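4.2 Loudness and listener loyalty

Claims that quieter masters keep listeners on a track longer rest mostly on label surveys, and we doubt they show much. The Pavalex catalog, often cited in support, covers ambient releases only. Its listeners chose slow music before anyone measured them.

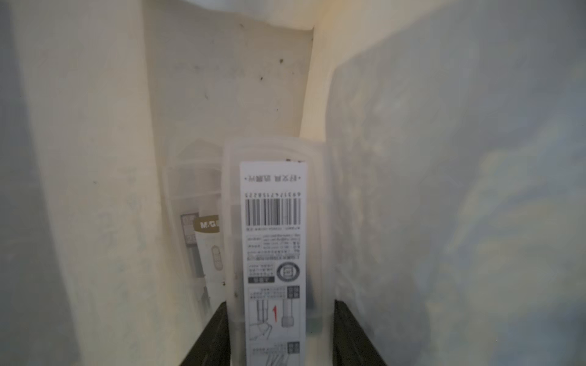

Figure 3. Clear case with printed label and barcode.

4.3 Replaying the Drorkel test

We played 70 tracks from the Drorkel and Prastby catalogs to two groups, one hearing the original masters and the other hearing versions turned down by 3 dB. Skips were logged by the Pan player. The quieter group skipped less during the first session, as the earlier work would predict. By the third session the gap was gone, and in dance tracks it had flipped.
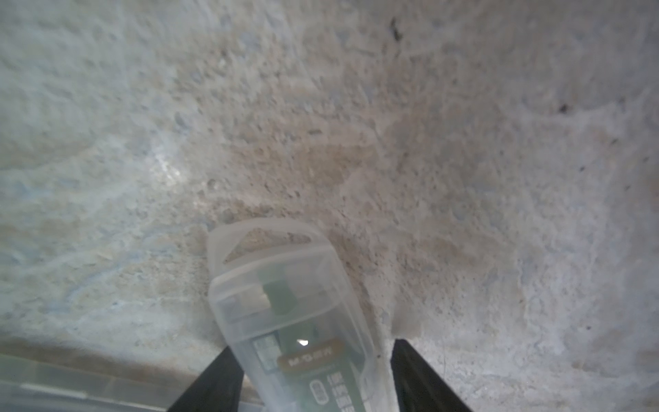
A defender of the original finding could say our groups were too mixed in taste. Perhaps so – but the original groups were never described at all, and only 2 of the 7 papers that repeat the claim went back to the raw skip counts. The other five quote one another. Until the Prastby logs are opened, we would treat the effect as a first-listen habit, tied to novelty as much as to level.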